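Sábado, August 2, 2025

# Revisión del dormitorio pequeño antes de guardar la ropa de cama

Residencia Haddadin, planta alta, habitación 13
Revisa y comenta: Bilal Rawashdeh

Queridos todos: os dejo la hoja de este mes con mis comentarios debajo de cada punto, que ya sé que me alargo, pero prefiero que quien venga detrás entienda por qué he puesto una cosa y no otra. Las casillas marcadas están conformes. Las que van vacías quedan pendientes, y al final apunto cuáles me gustaría ver resueltas primero.

## 1. Ropa y tejidos

- [x] **Ropa separada por color antes de doblar.** Conforme. Lo claro va por un lado, y lo vaquero y lo negro por otro. Ya sabéis la pena que me dio lo de las fundas blancas en la tanda anterior, así que insisto mucho en esto, quizá demasiado.
- [x] **Prendas delicadas extendidas entre dos puntos, sin tirones.** Conforme. Las telas finas y con algo de brillo se arrugan con mirarlas. Se cogen por los extremos, se estiran con suavidad y se dejan caer sobre la cama antes del primer doblez.

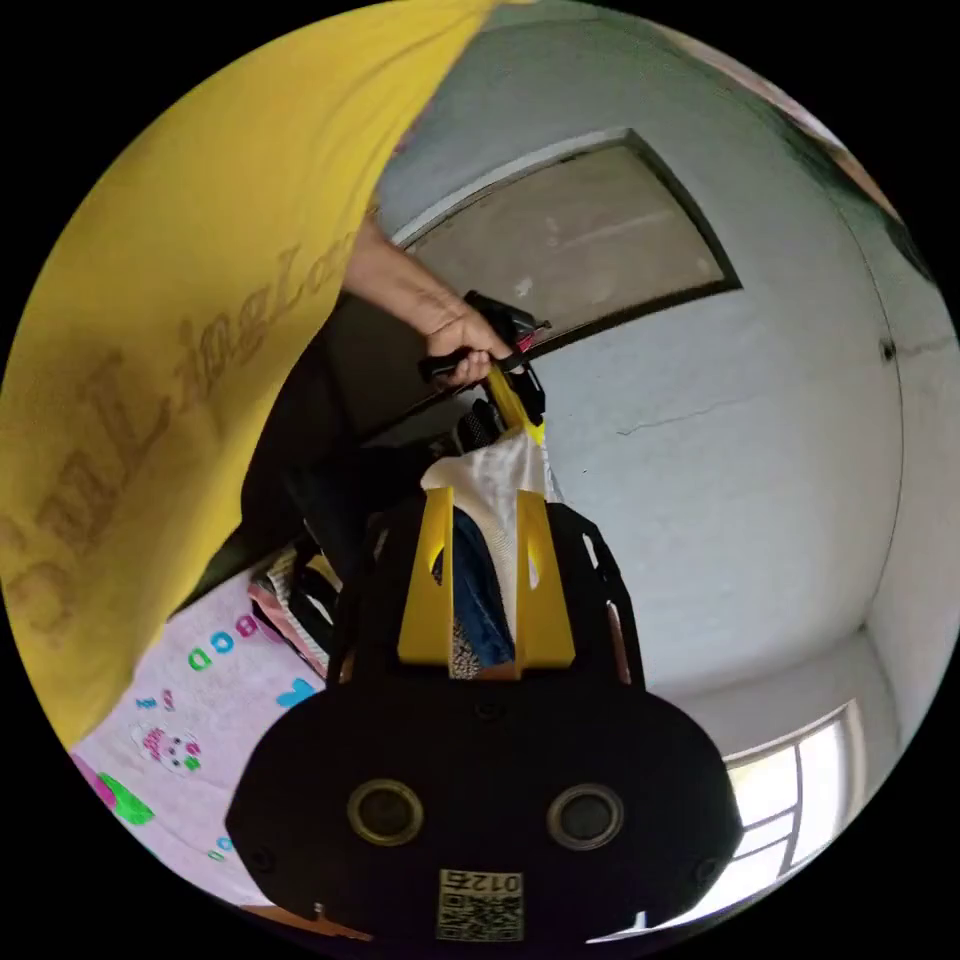 - [ ] **Costuras y dobladillos repasados.** Pendiente. Me quedé a medias, lo confieso, y no quiero marcar una casilla por lo que me parece que estará bien. Hay que pasar los dedos por todo el borde, despacio, y apartar lo que tenga hilos sueltos. Si alguien encuentra un alfiler, que lo eche en el bote de la entrada y me avise, por favor, aunque sea tarde.
- [x] **Bolsillos vacíos.** Conforme. Salieron un pañuelo, dos horquillas y el recibo de la tienda Barnum que llevábamos buscando desde la semana pasada (¡qué alegría!). Lo he grapado a la hoja de gastos.
- [ ] **Bolsas de tela etiquetadas.** Pendiente. Las etiquetas del pedido 2885 todavía no han llegado. Mientras tanto sirve un trozo de papel prendido con una pinza, con letra grande y clara.

## 2. Cama y ropa de cama

- [x] **Sábana bajera bien puesta.** Conforme. Es la rosa de los dibujitos, que sigue siendo la favorita de la casa y se mantiene muy bien para los años que tiene. Las esquinas, metidas hasta el fondo.
- [ ] **Mantas dobladas y en su sitio.** A medias. La gris está doblada junto a la pared, como pedimos. La blanca de pelo sigue echada por encima y hay que doblarla en tres, sin aplastarla, para que el pelo no coja marca. Cuando esté, va a la balda alta con la otra.
- [ ] **Superficie de la cama despejada.** No conforme todavía. Queda la ropa negra de la derecha y el montón donde hay cosas rojas y grises. Entiendo que la cama es la mesa más grande que tenemos y que todos la usamos para clasificar, yo el primero, pero la hoja pide que al terminar no quede nada encima.

## 3. Ventilador, cables y ventilación

- [x] **Ventilador sobre base firme.** Conforme. El blanco pequeño que está cerca de la cabecera no cojea. Lo moví un poco con la mano para asegurarme.
- [ ] **Telas lejos de la rejilla.** Lo dejo abierto a propósito. Con la manta de pelo tan a mano y el ventilador tan cerca, pido que se guarde una distancia de 80 centímetros siempre que esté encendido. Una esquina de tela dentro de la rejilla nos da un disgusto en un momento.
- [x] **Cable sin cortes y enchufe sin holgura.** Conforme. Lo recorrí entero con la luz de la linterna.
- [ ] **Objetos pequeños recogidos.** Pendiente. Lo que hay sobre la madera, junto al ventilador, tiene que ir a la caja Tronlow del pasillo. Son cuatro tonterías, pero ruedan y luego las pisa alguien descalzo.

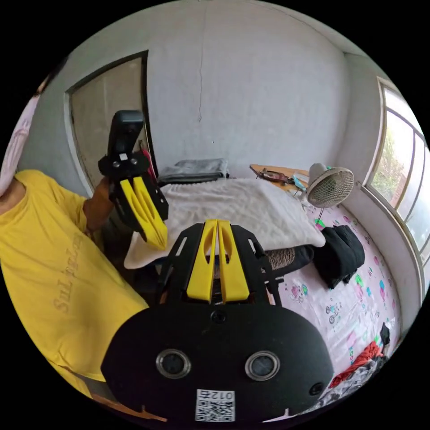 - [x] **La ventana abre y cierra sin forzar.** Conforme. Un rato de aire por la mañana y otro al caer la tarde, y la habitación se queda que da gusto, con el verde de fuera asomando.

## 4. Paredes, puerta y paso

- [ ] **Grietas vigiladas.** En observación. La grieta fina y vertical de la pared del fondo sigue ahí. He puesto una marquita de lápiz en cada extremo para comparar en la próxima visita. Si pasa de la marca, llamamos a Serus y que vengan a mirarla con calma.
- [x] **La puerta abre del todo.** Conforme. Os pido que no colguéis nada más en esa zona, porque a poco que crezca el bulto acaba rozando.
- [x] **Suelo libre desde la puerta hasta la cama.** Conforme cuando pasé yo, con los zapatos ya en el zapatero.

## Lo que me gustaría ver primero

1. La ropa que queda en la cama, clasificada y guardada.
2. La manta blanca doblada y lejos del ventilador.
3. El repaso de costuras, que me toca a mí y lo haré con gusto.

La próxima revisión es el día 22 de este mismo mes. Si alguno puede acompañarme, mejor, que entre dos se doblan las mantas mucho antes y además se charla un rato. Dejad vuestros comentarios a lápiz en el margen, que luego los paso yo a limpio.

Un abrazo,
Bilal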